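Two arms or one? The budget question small shops keep getting wrong

By Lilibeth Dagdag

March 16, 2023

Start with the quote. Ilango Subramaniam had two of them on his desk at Gounder, a contract packer that does gift baskets and small boxed goods. One quote for a single arm. One for a pair. The pair did not cost double, which threw everybody, and the sales rep from Liso was waiting on an answer before July.

"I wanted somebody to just tell me," he says. Nobody would. So he asked for bench time first and signed nothing.

Good move. Most first-time buyers skip it. They budget for the arm, the controller, maybe a stand, and then the fingers show up as a seperate line item and the whole plan wobbles.

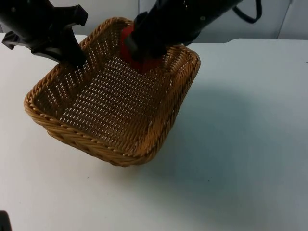 Photo: Sunita Boateng / Rurkau

Fingers are where the money leaks. A basket has a rim, sloping walls, a woven floor with gaps in it. The part that grips has to get down in there and out again, and a wide gripper eats up room that a narrow one doesn't. Gounder had priced one set. Kavitha Lobo, who runs integration at Rurkau, told them to plan on 4, counting spares, and to put the spares in year one. Not year two. Year two money has a way of becoming somebody else's forklift.

Then cameras. Lobo's advice - ask for the wrist view before you pay for it. Have the vendor send you what the gripper sees, on your parts, under your lights. Shadows matter. So does how much of the table a finger hides.
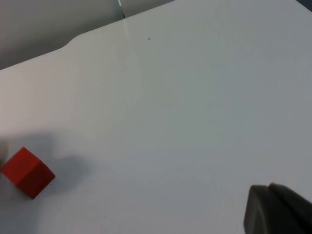

The view from the wrist: red cube at left, gripper finger at lower right.

Plain blocks are fine for this stage, she says. Cheap, easy to grab, easy to compare from one vendor to the next. Just don't let a block stand in for your real product when you write the acceptance terms. Put the real product in the contract, by part number, with a cycle count. Gounder asked for 1,000 cycles at the factory and the same again on site. Zomis, the other bidder, wouldn't commit to the second half and dropped out.

Back to one arm or two. The case for a pair is that two hands can work over the same container, and you can split jobs later if the work changes.

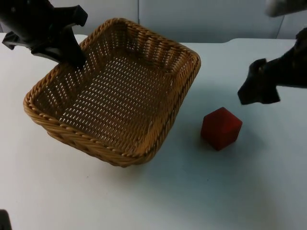 The case against is floor space, guarding, and training hours, all of which go up and none of wich were in the first quote. Ajith Kartha, the plant's finance lead, added them in by hand. Some 2,540 dollars for extra training alone, and he thinks that's low.

They went with the pair. Bought the guarding used. The service contract is still open - Kartha wants it priced by the hour, Liso wants a flat yearly fee, and the two sides talk again in July.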